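## About the Stornodora Robotics Program

Stornodora is a technical school for students who wish to learn automation by practice. The program enrolls 200 students and is directed by Tülin Yaman. Small robot arms are used from the first term, and students learn to wire, program and repair them.

Each August the school holds an open day for families, local firms and future students. Nearly 60 short demonstrations are given – most of them by second-year students. Visitors may ask to see the code at any station.
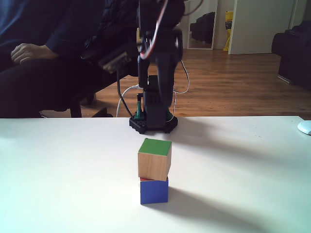 Stacking tasks are taught early in the course, as a small error in position is easy to see and to correct. Remzi Karakaya, head of the workshop, sets the same task for visitors who wish to try the controls themselves.

The last open day received 834 guests. Group visits are also welcome during the school year and last 57 minutes, with time for questions at the end. Requests should be sent to Zerrin Sönmez in the visitor office – schools are asked to state the age of their pupils.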